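The Narrow Closet: A Gallery of Very Little Storage
Words and pictures by Lalit Saxena

Click the picture for the larger version. Captions and notes follow.

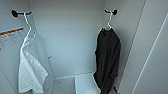 I moved into a 400 square foot studio in the Imby building in July, and the listing promised "smart wardrobe storage." I have rented enough apartments to be wary of any noun with the word smart in front of it. Smart usually means small, or that a part has been left out. In my case it meant a tall, thin closet of the kind you'd expect to find at a swimming pool, with hooks on the side walls.

The leasing office gave me a leaflet about it. According to the leaflet, the closet (model name Prerkska, which I still can't say with any confidence) encourages a "lighter relationship with clothing." My relationship with clothing was fine. I had a rod, and I put shirts on it.

Friends keep asking how a grown man lives out of a locker. People who like built-in furniture can look at the finish. Everyone else can decide if they'd pay rent for it.

Caption: White T-shirt on the left, a black garment on the right. One hanger to a hook.

Interior: White at the back, pale grey on the sides. It does make the thing look bigger with the doors open, I'll give the designers that. It doesn't make it any bigger for the coat.

The hooks: Black, short, round base against the wall. The arm tips up a little at the end so the hanger doesn't slide off.

The label: Orange stripe on top, small grey print under it. It's stuck on the left wall, where a shirt hangs next to it. I suspect that whoever chose the type size has never had to read anything inside a closet.

Notes on hooks

My main complaint. A rod holds hangers in a row, and the row is the whole idea of a closet. A hook is for a robe, or the jacket you take off when you come home. Put a hanger on a hook and it works, sort of, but it hangs wherever it likes. The shoulders turn toward the wall, or they turn out into the middle and lean on whatever is across the way. I have straightened that T-shirt more often than I've worn it.

The leaflet says each hook takes "multiple hangers with ease." I tried. Two hangers will go on one arm if both are slim plastic. A third goes on if you don't mind the first one falling off when you reach for the second. With the thick wooden hangers I brought from my last place, one was all I could manage. Those are in a bag under the bed now.

I was told the hooks are made by Ukivari, and that I could order extras through the building at 40 dollars each, installed. I asked what installation involved. A man with a drill, it seems. I asked if I could bring my own drill, and was told that would be a lease matter. I then asked how much weight one of them is meant to carry and got a very friendly answer with no number in it.

So far they haven't budged, to be fair. I hung my winter coat on the right one for a week with a full tote bag over the top, hoping to have something to complain about, and the hook was fine. The coat came out with a dent in the collar.

Notes on folds and creases

A white T-shirt is a good test for any closet. It shows everything. If the shirt goes in smooth and comes out smooth, the closet is doing its job, and if the shirt already looks slept in while it's hanging up, something's off somewhere. Maybe with the closet, maybe with the person doing the laundry. I've read the advice about shaking a shirt out hard before it goes on the hanger, and also the advice about pulling the hem down with both hands. I do both when I remember. The fabric does what it wants.

Black is easier. You can hang a black thing almost any way at all and it will look as if you meant it. I can see why the people who write about owning very few clothes end up owning mostly black ones. I used to think it was about taste.

Notes on hangers

White plastic, the thin kind. I bought a pack of 20 at Meléndez, the housewares place down the block. The woman at the register asked if I was moving. I said I'd moved already and had a closet that took two. She thought this was a joke.

I'd looked at the velvet ones first. They grip better, everyone says so, but I don't trust velvet near a white shirt and the dye on the last set I owned came off on a damp collar. Wire is out. Wire leaves points in the shoulders. Thin plastic bends a bit under anything heavy, but for a T-shirt I don't see the need for more. The other eighteen are on a shelf in the kitchen, still in the wrapper, next to the rice.

What fits, by my own testing

Shirts, short jackets, a pair of trousers folded over the bar of a hanger: yes.

Winter coat: yes, if you accept that it's the only thing in there on that side.

Suit: technically. I wouldn't do it to a suit I liked.

Long bathrobe: no problem, and the loop goes straight on the hook without a hanger. It may be the one garment this closet was designed for.

A week of work clothes: no. I've seen the leaflet's drawing of this. The drawing has very flat clothes.

Vacuum cleaner: fits beautifully. Make of that what you will.

What I'd change

Put in a rod. It could run side to side and be very short, and I'd still take it over the hooks. If it has to be hooks, put more of them on each wall and stagger the heights, so that a sleeve on one side isn't always resting on a shoulder on the other. I wrote this to the building and got back a link to the same leaflet.

I'm also not sold on the all-white look. It photographs well, and I suppose that's how it got into the listing. Living with it is another thing. Every scuff from a hanger shows up, and I wiped down the walls more in the first month than I wiped down the stove. A wet cloth and a drop of dish soap takes most marks off. The cleaning spray that came in the welcome basket left streaks, so I went back to dish soap.

Someone will say that I should own less. I've heard this from three people now, and two of them have walk-in closets. I did thin things out before the move, two bags to the thrift store and a box to my cousin, and I don't miss any of it except a grey sweater that I'm pretty sure I put in the wrong bag. But I don't think the closet should get the credit. I'd have thrown out the same stuff moving into a house.

From the comments

"We have the same one on the second floor. I put a tension rod across mine, no drilling, and it's held up for months. Just don't overload it." — Rod convert

Lalit: How many months? And what's on it? I've had a tension rod come down on me in the night and I'm not keen to repeat it.

"Since last fall. Shirts mostly, one denim jacket. It slipped once but that was my fault for not tightening it."

Lalit: All right. I'll price one. I still think the building should pay.

"I like it. It looks calm. You could hang tomorrow's outfit in there and keep everything else in a dresser." — Jo

Lalit: The dresser would have to go where the bed is. But yes, tomorrow's outfit is a better use for it than anything in the leaflet.

"Is the back panel solid or is it that thin stuff that bows?"

Lalit: I knocked on it and it sounded decent. I wouldn't swear to more than that.

"Did you ever find out what the sticker says?"

Lalit: I keep meaning to go in with reading glasses and a flashlight. If it turns out to be a weight limit I'll add it to the notes and take the tote bag home from my next test.

More in this gallery: Folding chairs I have regretted. Stairwells. Kitchen drawers, opened and closed. Back to all galleries.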